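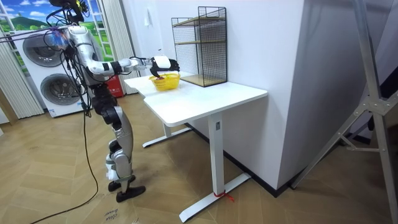 A humanoid robot holds a yellow basket over the desk at Enberg's practice apartment in Lenora.

Robot work stopped in Lenora after gripper wouldn't let go

Tue 6 November

If you've walked past the old carpet showroom lately and wondered why it's gone so quiet in there, I have your answer. Enberg, the company that has been teaching humanoid robots to do household chores in that building, has shut down all of its walking machines while it sorts out a problem with their grippers. One of them clamped onto an operator's sleeve last week and stayed clamped for nine minutes, and the stop button made no difference to the grip at all.

The operator is fine, I'm happy to say! There's a bruise on one forearm and a work shirt that had to be cut off at the elbow. The company sent the operator to urgent care anyway, and the doctor there sent everybody home the same afternoon.

I was let in on Monday to have a look around and ask questions, and I got more answers than I expected. The chore they were working on when it happened was putting things away: pick up a basket with something in it, carry it over the desk, set it on a shelf. It's slow stuff to watch. The robot leans in a little at the knees, reaches out, waits, moves an inch, waits again. I stood there once in October for the open house and I remember thinking my kids would have lost patience with it (mine gave up on the whole thing and went looking for the cookies).

According to the incident note that Enberg shared with me, the basket had snagged on the edge of a shelf and the operator reached in to free it. The robot was supposed to be on hold. It wasn't quite on hold. A move that had been waiting in line went ahead, the fingers opened, closed again, and caught the cuff of the shirt along with the rim of the basket. The operator yelled, a coworker hit the stop, and the arms and legs froze the way they should.

The gripper froze too, and that was the trouble. It froze shut.

I'm no engineer, so I asked to have this explained to me twice. The grippers come from a supplier called Qudah, and they are set up to keep holding on when the power to the rest of the machine is cut. You can see the sense in that if the robot is carrying a full coffee pot. There is a release lever at the wrist for exactly this kind of situation, and the lever was there, but the way the cables had been routed that week meant that a bundle of them was lying over it. The crew had to cut ties and move cables before anyone could get a thumb on the lever. Nine minutes is a long time to stand with your arm held out. Try it while the kettle boils and you'll see what I mean.

The robot itself stayed on its feet. It was on its safety strap, as they always are during these sessions, and the note says the strap did what it was meant to do and took some of the weight when the legs locked.

So what happens now? Enberg gave me a list of what has to be done before anything walks again, and I'll give you the parts I understood. Cables are to be kept clear of both wrists, with a photo taken before every session. The stop button is being rewired so that pressing it also opens the gripper a little, unless the robot is holding something marked as hot or breakable. And no hand goes near the fingers until the screen shows that nothing is left in the queue, which the written rules already said, in small type, on page four of a binder. I saw the binder. It had clearly been moved to a more prominent spot.

There's a software side to this too. The program that lines up the robot's moves is called Umon, and an update went in back in October. Enberg says the update changed what "hold" means. In the old version, it cleared everything that was waiting. In the new one, it finishes the move that's next up and then holds. The change was in the release notes, and the people who run the sessions hadn't been told. A company spokesperson called that "our mistake and an easy one to have caught," and I appreciated getting a plain sentence for once.

They have gone back through the session logs since the update and found 79 other times when a machine made one more move after being told to hold. Most were tiny. None involved a person's hand or clothing, the company says, although I did ask how they could tell and was told that they're still watching the recordings. I'd like to hear back on that one.

Some of you will want to know whether the city has a say in any of this. I called and was told that Enberg reported the injury on its own the next morning, and that a workplace safety inspector will be visiting. No date for the visit yet. The fire department has also asked to be shown where the release lever is, and I think that's a very good idea.

The pause covers the walking robots only. The two fixed arms at the rear of the building use a different kind of gripper and are still running on the day shift. Operators who normally work with the humanoids are being paid their usual hours, and a few of them were at the big table on Monday sorting through recordings with headphones on and a box of doughnuts between them.

Enberg wants 300 test grabs on each gripper, with the stop button pressed during every one of them, before a person is allowed inside the taped line again. They had done 60 when I left. The test is done with a rolled-up dish towel stuffed into an old shirt sleeve, and I got to press the button for one of them. The fingers eased open and the sleeve slid out onto the desk. I'll admit I had my own hands in my pockets very soon afterward.

The Saturday viewing hour is off until further notice. If you signed up for one, Enberg says you'll keep your place in line and get an email when a new date is set. The school visit planned for this month is being moved as well, so parents, please check with the office before you pack a lunch. I'll post again when the inspector has been through.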